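About Sowa

Hi, I'm Kacper Adamczyk, and I run Sowa, a small language school upstairs from the bakery on Grollent Street in Trurnitz. We teach Polish to grown-ups. That's pretty much the whole business! If you came looking for kids' classes or test prep, I'm sorry, we don't do either, but stick around and read anyway if you like.

Sowa means owl. People assume we picked it because owls are wise, and I've let a lot of people go on believing that. The real story is that our first classes started at 8:30 at night, after the restaurant shifts ended, and my first group of students started calling themselves the owls. By the time we could afford a sign there wasn't much of a decision left to make.

I grew up speaking Polish at home and English everywhere else, and like a lot of kids in that spot I got lazy. My grandmother would ask me something in Polish and I'd answer in English, and we went on like that for years. When I was in my twenties I went to visit her sister, who had no English at all, and I sat at her kitchen table for two weeks sounding like a very polite toddler. I could ask for soup. I could say the soup was good. I came home embarrassed and went looking for a class, and the closest one was in Puvden, an hour on the bus each way.

The teacher in Puvden was Mieczysław Sikora, and if you've taken a class with us you know him, because I talked him into coming to Trurnitz when we opened. He still teaches the Monday night group and all of the advanced conversation classes. He's the one who got me over my fear of the case endings (there are seven cases, yes, and you'll live). His way of doing it was to forget the tables for the first month and just have us talk - badly, loudly, with our hands if we had to - and then bring the grammar in once we were asking for it. I've taught that way ever since.

So what are the classes like? We cap every group at 14 people, and most run smaller than that. You sit around one long table. There's tea, there's usually something from downstairs, and for the first ten minutes everybody complains about their week in whatever Polish they've got. Beginners are allowed to complain in one-word sentences. After that we do a short reading or listen to something, and then we pull it apart together.
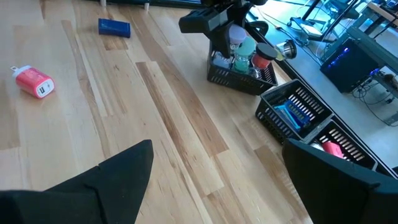
We don't use one textbook all the way through. I've tried, and every one I've tried has a chapter where a man named Marek goes to the post office for nine pages. We've put together our own packets instead, and Mieczysław rewrites them every summer whether they need it or not. They come with the price of the class, so you won't have to buy anything except a notebook, and please do bring a paper one! I know everybody types now, but those spellings stick a lot better when you've written them out by hand a few times.

Who comes? All kinds of people. Plenty of our students married into a Polish family and are tired of smiling through Christmas dinner. Others are like me, kids or grandkids of speakers who want back what they let go. We've had nurses, a church organist, a couple of truck drivers who do the homework on audio, and one retired man who just liked the look of the letter ł and wanted to know what it was for. (It sounds like an English w. He was delighted.)

You don't need any background at all to start. If you've got some Polish already and don't know where you fit, come by and have a chat with one of us. It takes fifteen minutes and it isn't a test, we just talk until we find the edge of what you know. Lots of people who swear they've forgotten everything are in the second level within a week.

We also have a lending library, which began as a shelf in the hallway and has now eaten the hallway. It's at 878 books, mostly novels, a lot of cookbooks, and more crime fiction than I can explain. Students can borrow as much as they want. Bring them back when you're done, or when you give up, no hard feelings.

New beginner groups start in September and again in February, and in June we run a short course for people about to travel - ordering, directions, train tickets, what to say to your great-aunt. To sign up, stop in any afternoon after 2 or call and ask for extension 2421. If you get the machine, leave your message in Polish if you can manage it. English is fine too, and I'll call you back either way.

Do zobaczenia,
Kacper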